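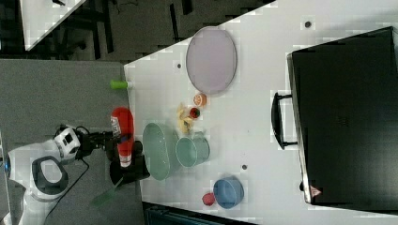 Sondent gripper on the white arm, red spray bottle held on its side. Table set with the kitchen stuff.

August, 10:40. Trial kit from Sondent, day 2. Domingo Figueroa wants a yes/no for Clomevgate before the loan runs out, so keeping this short.

Setup took 27 min from power-on to first close. Quick-start sheet is OK but skips the cable routing — ours hangs in a loop down to the gray bench, needs a clip or it will snag on wrist roll. Ask if they sell one.

Grip on bottles fine so far. Default force too high for thin plastic, turned it down 2 steps. Setting does not survive a restart!! Wrote to support, no anwser yet.

Still to do:
- lavender plate, flat on table. Don't expect much, fingers look thick for the rim
- teal pot, on its side, try handle first then rim
- blue bowl
- small red round thing next to bowl

Price: Herrera quote was lower but no software with it. Sondent includes the Cludis plugin for 72 weeks then its a yearly fee, amount not on the sheet. Domingo to chase.

My feeling at the moment — good hardware, settings menu needs work. Would not sign untill the restart thing is fixed.

Last updated: August, 16:15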